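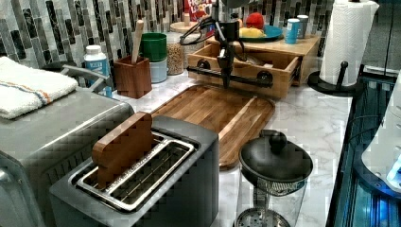 Wojciech asks if the tea room still has to be on the sheet now the outlets are rewired. Yes it does, same as last time, says Sadia, and can people please stop initialing the boxes before they've walked the floor.

Perkden Hall – electrical and fire walk-round, ground floor
Thu 10 August
Checked by: S. Arain, P. Lauritsen (upstairs still to do)

Outlets and cords
Wall outlets tight, no scorch marks – OK
Cords clear of sink – OK
Extension cords – FAIL. Two of them daisy-chained behind the piano. Unplugged, taken to office. Do not put back.
Plug tops, cracked or loose – one, floor lamp in lobby. Tagged.
GFCI test button, kitchen – OK, trips and resets
GFCI, restrooms – men's OK, ladies' slow to reset, Poul wants it looked at

Heating appliances
Crumb trays emptied – no. Somebody please.
Cloths and paper kept off anything that heats – remind all groups, agian
Space heaters – 3 found, 2 have tip-over switch. Third one goes.
Water heater closet clear – OK after moving the choir stands

Exits
Front doors – OK
Side door – sticks at bottom, opens with a shove. Not good enough. Wysocka quoted for planing it, waiting on date.
Exit sign over side door – lit, flickers
Stage steps, tape on edges – worn, redo both sides

Extinguishers and alarms
Lobby – OK, gauge green
Kitchen – OK, pin in, tag readable
Stage – bracket loose, unit fine
Fire blanket – OK
Smoke alarms – all sounded. Battery chirp in coat room, replaced.

Comments
Sérgio: side door was on the list last September too. Can we get it done befor the dinner?
Poul – chased Wysocka this morning, left message.
Bronisława: I have the key to the meter cupboard, nobody asked. Label on breaker 3 is wrong, it's the stage not the lobby.
Sadia – will relabel. Upstairs sheet to follow.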